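Open day at Jorora, Virnness site

August 24, 2020

Quick write-up before I forget it all. Went over to Jorora's parts place at Virnness for their open day, mainly for the small electrical side, as that's where our stores is in the worst state. Roughly 157 miles there and back, roadworks both ways, parking behind the Ahuja building which is not signed at all. Go past the tyre place and turn left. If you hit the railway bridge you've missed it.

Nine of us in the group. Badge, sign the sheet, hand gel, masks on, then straight through. No coffee till the end (July's one had coffee first apparently, and bacon rolls, so we picked the wrong month).

First stop goods in. Racking, pallets, a very long roller conveyor. Not much to report. Labels are bigger than ours and you can read them from the aisle, which we should just copy. They book everything in before it's unwrapped and check it against the order afterwards, we do it the other way round and I still think ours is better for short deliveries.

Then the small parts area, which was what I'd come for. Brown paper down, blue tape on it, blue bins with a pale lining. Cheap as you like.
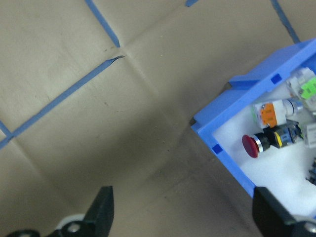 Asked about paper costs and got a decent answer. They buy it on the big rolls and change it when it gets tatty, no schedule. Tape is decorators' tape, comes up clean if you don't leave it for months. I'd been pricing up printed mats for our returns bench at a silly figure, so that's going back in the drawer for now. Might try the paper on one bench first and see how it stands up to the lads leaning on it.

They use a stock package called Brestumach. Had a go on the screen. Search is good, part numbers and plain words both work, so you can type "green button" and get somewhere. Adding a new item takes 9 screens. Nine! Three of those are the supplier details again. Was told a shorter version is on it's way, no date given. I'd not swap to it on what I saw, but the search did make me jealous.

Asked what happens to odd parts with no number on them. They go in a tray, someone looks at the tray. Same as us then.
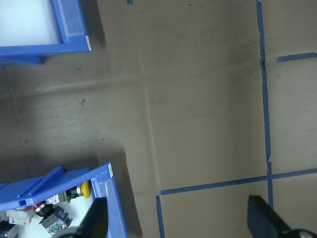 Gwen Stallard
Stores and purchasing

Bins next. I've been on about bins for two years so bear with me. Ours are bare plastic and hard, and a switch block dropped in from any height makes a horrible crack. Doesn't always break but you don't want to be the one fitting it after. They've got a light lining in theirs, so small dark bits show up against it as well. At home we have dark grey bins and black parts and a torch on a string. I'd happily line ours with offcuts, there's a whole cage of packing foam by our back door waiting for the skip.

Size wise I'd go the same or a touch smaller. Big bins get filled becuase they're there, and then the thing you want is underneath.

Had ten minutes with the buyer on lead times. Contactors bad, terminal blocks not too bad, anything with a lamp in it anybody's guess. They are holding more than they used to and don't like it. Min order quantities have gone up as well, same grumble everywhere. 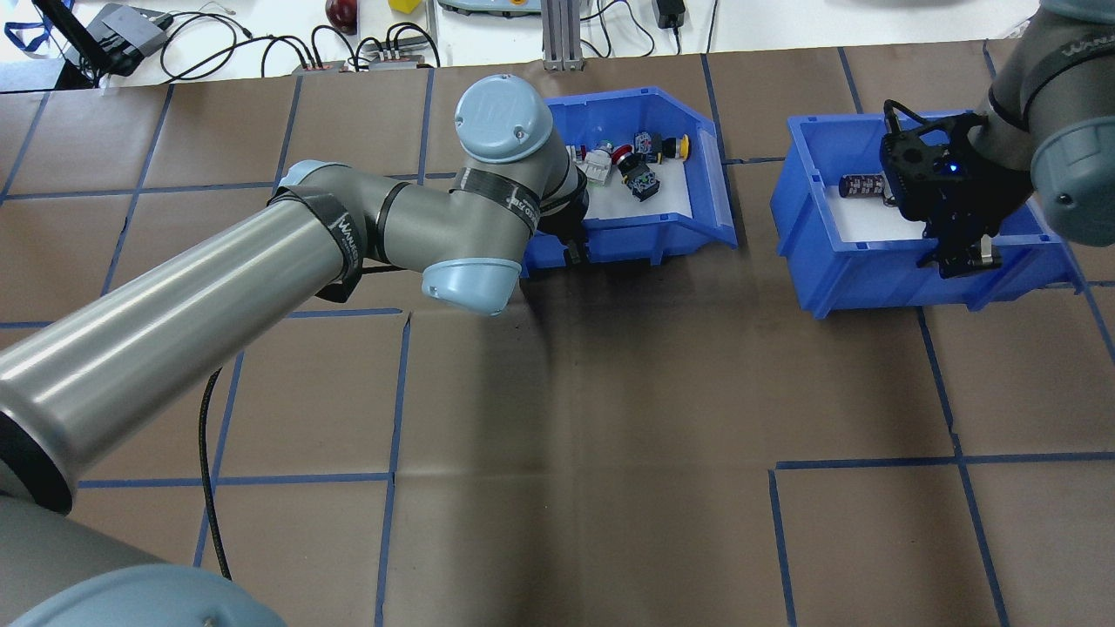 Mixed stock is our real problem, more than the bins. Everything that comes back off a job goes in one box and there it stays. I want ours split by what the part does, and the front of the bin low enough to look into without tipping it. The sloped, open-front type would do it. A bin with a push-button, a terminal block and a red-topped emergency stop all in together you can still read at a glance when it isn't heaped up, and the big capacitor had the other bin to itself, which is how I'd keep ours. Ours are in with the cable glands at the moment, don't ask.

Finished with sandwiches in the canteen (egg went first) and a short talk on packaging that ran over. Picked up a catalogue, it's on my desk if anyone wants it, please bring it back.

To do from my end - get a price on brown paper rolls, pull the foam out of the skip cage before it goes, measure the shelf under the returns bench. Next open day not fixed yet, they'll email round.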